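Subject: Re: [jurkia-list] wiping task, wristbands, and what are we handing in for Brustton

Sorry for the slow answer, been in the lab till stupid o'clock and then had a lecture straight after. Replying in bits under your questions, skip to whichever is yours. Have trimmed the greetings and the part about the kettle.

> I've gone through the new wiping recordings in the shared folder and
> I'm not sure we're all doing the same task. Some people spray first
> and then wipe the whole counter. Some put the cloth down, spray next
> to it and wipe just that bit. One person folds the cloth into quarters
> before every go, which takes longer than the wiping. Is there a right
> way? The sheet on the wall only says "clean the counter".

No right way, but there is a wrong amount of variety and I think we've hit it. The sheet was mine and I wrote it in a hurry. New version is going up tonight, says this:

Start with both hands flat on the counter, hold still for a moment.
Pick up spray bottle in left hand, cloth in right. Left-handers swap, and write "L" in the log.
Spray, then wipe. Bottle can stay in the hand while you wipe or go back down, either is fine.
Cloth goes back on the counter, any old shape.
Both hands flat again. Stop.

The folding has to go. I know it looks nicer. The Flamska gripper can't fold anything, it can barely let go of a cloth once it's got hold, and if half the recordings start with a beautiful bit of folding the model spends all its effort on that. Crumpled is what we want. Drop it, pick it up, wipe.

What should vary: where the bottle starts, where the cloth starts, what else is on the counter. Please do move the tray and the sauce bottles about between goes. Last month's lot had everything in exactly the same place and the arm learnt to reach for a spot on the counter, cloth or no cloth. Embarrasing when we showed it at Valderrama and it wiped with nothing in its fingers, very neatly, for ages.

> Second thing is the wristbands. On mine the tags drop out of tracking
> every time I turn my hand over, and on the left it's bad even when I
> don't. Is it the lighting or am I wearing them wrong? Also do they go
> over or under a sleeve, because people seem to do both.

Over bare skin, or over a tight sleeve if you must, never under. Roll up loose sleeves. If a cuff creeps down and covers half a tag then the tag is gone as far as the tracker cares, it doesn't do half tags.

On the turning over – that's expected. Tags go all the way round so that another one comes into view as the first goes out, but the band has to be sitting the right way for that. White strip facing away from your arm (yes, somebody did), join on the inside of the wrist. If it slides round while you work, tighten it one notch. It should be snug and not leave a mark.

Left being worse is probably the print. The left strips were done on the library printer when it was low on toner and the black squares came out grey on a few of them. If yours look washed out chuck the strip and take a new one from the envelope on the shelf above the bench. Don't laminate them. We tried, glare all over the place.

Lighting: the window end of the counter is very bright in the afternoon. Blind down, overhead on, don't use the desk lamp. If you can see a hard shadow of your own hand on the counter it's too much. Soft shadow is fine, can't get rid of them altogether anyway.

> Third, how many do we still need? I've heard three different numbers
> and the spreadsheet says something else again. And do the early ones
> still count?

OK so. Total recordings on the drive as of this morning: 831. Of those 420 pass the check, meaning both wrists tracked nearly the whole way and the start and end poses are there. The rest mostly fail on the end pose. People wipe, put the cloth down and reach straight for the stop button, so the clip finishes with an arm going out of view. Both hands flat! Then stop. That one habit would have saved us a fortnight.

We need 70 more of the wiping task that pass. Not 70 attempts, 70 passes. Stacking and pouring are done, please stop recording pouring, the floor can't take it.

Early ones count if they pass. The ones from before we had the bands don't pass by definition, but leave them on the drive, I want to try them for the object detection side. Spreadsheet is wrong because two people had it open and one saved over the other. Will fix. Don't edit it for now, put your numbers in the paper log.

> I'm also a bit worried about clutter. The rules for Brustton say the
> test counter will have "ordinary kitchen items" on it. What does that
> mean? Are they going to put a toaster in the way?

I asked. The answer from the organisers was, more or less, things you would find on a counter, nothing sharp, nothing hot, nothing plugged in. So no toaster, or a toaster that isn't plugged in, I can't tell and they didn't reply to my second email. Treat it as anything goes up to the size of a baking tray.

Shiny things are the real problem for us. Metal pans and lids throw highlights about and the depth goes to pieces near them. So I want metal in some of the recordings, off to one side, where it'd be annoying but not in the way of the hands. And the clear spray bottle, please keep using it even though it's a pain. I know the white one tracks better. The white one isn't what we'll get on the day. With the clear one you see the counter straight through it and the detector sort of shrugs, which is exactly what we have to sort out before Brustton and not during.

Here's a still from the wiping set so we're all looking at the same thing. Set up your own go something along these lines, then shift things about.
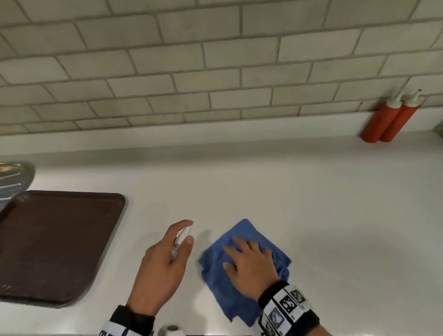
Wiping task: clear spray bottle in the left hand, cloth under the right, tags showing on both wrists.

Things I'd point at. Cloth is crumpled, good. Fingers spread across the top of it, good, that gives the hand model something to hang on to. When people bunch the cloth up in a fist the fingertips vanish and we get a sort of mitten. Tray and metal thing are over on the left, red bottles at the back by the tiles, loads of clear counter at the right to wipe into. The left band is low down and partly lost off the bottom though, so keep your wrists a bit further up the counter than that if your arms allow. Tilt your head down a touch before you start, it makes more difference than you'd think. Shorter people, there is a step under the bench.

> Last one, sorry. Can first years record without someone there? A few
> have asked and I didn't want to say yes.

Yes, once they've done one session with somebody who's done it before. It's a cloth and a spray bottle. What they can't do on their own is run the arm. Recording rig fine, arm not fine, key for the arm stays in the drawer and the drawer stays locked. Water only in the spray bottle by the way. Someone filled it with actual cleaner and the room stank, and it left streaks on the tiles. There are smudges on the tiles from long before us so don't bother scrubbing them, they help if anything, blank white tile is hard going for the camera pose stuff.

Other bits while I'm here:

Batteries. Put them on charge when you leave. Not on the shelf, not in your bag. On charge. The recorder doesn't warn you, it just stops and you lose the file.

File names. Task, your initials, number. No spaces, no "final", no "final2". The script falls over on brackets as well, will get round to fixing it, probably not before the competition.

Sync clap. We don't need it any more with the new recorder. You can stop clapping. The people in the next room have asked as well.

Training run. Next one kicks off as soon as we've got the passes, or at the end of April whichever comes first. Last run did the reach and the grasp on the cloth well enough, wiping itself is okay along the front of the counter and poor at the back by the ledge, where it pushes the cloth up against the wall and gets stuck. So if you're recording this week, some goes that wipe right up to the back edge would be really useful. Go gently round the bottles, move them with the other hand if you like and say so in the log.

Arm side. The Flamska fingers have been reprinted with the softer pads. They grip the cloth better and the bottle worse. Trigger is still beyond us. Current plan is that the arm lifts the bottle, shows it to the judges and the second arm presses down from the top. Not elegant. If anyone has a better idea for the trigger please post it to the list and don't tell me in the corridor, I forget everything said to me in corridors.

Brustton paperwork. Team form needs everybody's course and year, and we can take 9 in the van. More than that want to come so there will have to be a conversation. People with recordings in the passing set and people who've worked on the arm get first go, that seems fair to me, shout if it doesn't to you. Train is an option for the rest, club will pay some of it but I don't know how much yet.

Slots. Rig is free most evenings after 5 pm and the morning slots are nearly always empty. Sign up on the paper sheet by the door, write the time you actaully mean to turn up. If you're not coming cross yourself off.

Think that's all of it. If I missed a question send it again, on the list please so others see it.

Got to run, somebody's waiting for the room.

Jurkia robotics club, recording and training group

> Thanks, and sorry for the long list. I can do two evening slots this
> week if someone shows me where the new strips are.

Just spotted this at the bottom. Envelope, shelf above the bench, behind the tape. Yes please to both slots.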